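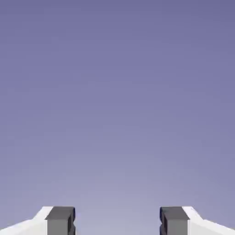

The open fingers of a robot gripper, drawn by a computer. The dark gray pads are the parts that grip.

How Do You Buy a Robot Arm?

A robot arm is a machine that moves things from one place to another. A gripper is the hand at the end of the arm. Many grippers have two fingers. The fingers move apart to open and move together to close.

The arm and the gripper are often sold separately. A buyer has to choose both, and the two have to fit each other.

Start with the job

Pichit Pongsiri plans equipment for Wannasri, a workshop that packs wooden toys. Before he looks at any robot, he writes down the job. At Wannasri the job is to lift a toy block off a tray and set it in a box. Each block is 50 millimeters wide and weighs 70 grams.

Those two numbers tell him a lot. The gripper must open wider than 50 millimeters, or the block will not fit between the fingers. It must also hold 70 grams without letting the block slip.

Check the payload

The most weight a robot arm can carry is called its payload. The gripper counts as part of that weight. Suppose an arm has a payload of 500 grams and the gripper weighs 400 grams. Only 100 grams are left for the block. A 70-gram block is within the limit. A 120-gram block is not.

Try it on a computer first

A simulation is a computer model of a machine and the place where it works. Planners use one to test ideas before they spend money. They can change the gripper, move the tray or make the box taller, and then run the job again.

A simulation has limits. Dust, worn pads and loose screws may be left out of the model. Real tests are still needed after the robot arrives.

Make a budget

A budget is a plan for spending money. The price of the arm is one line in it. Pichit's budget also has these lines:

Gripper
Spare finger pads
Table or stand
Safety fence
Training for workers
Electricity
Repairs

Finger pads rub against every block, so they wear down and must be replaced. Pichit plans for the robot to work for 5 years. He adds up the cost of pads, power and repairs for all of those years, then adds the cost of buying the equipment.

Compare the offers

Wannasri has offers from two sellers, Horkero and Olleo. The Horkero arm costs less, but the gripper is extra. The Olleo price includes a gripper and one set of spare pads. To compare them fairly, Pichit puts the same list of parts on both sheets and fills in every price. He will choose in September.

Words to know

Gripper: the part of a robot that holds things.
Payload: the most weight a robot can carry.
Simulation: a computer model used for testing.
Budget: a plan for spending money.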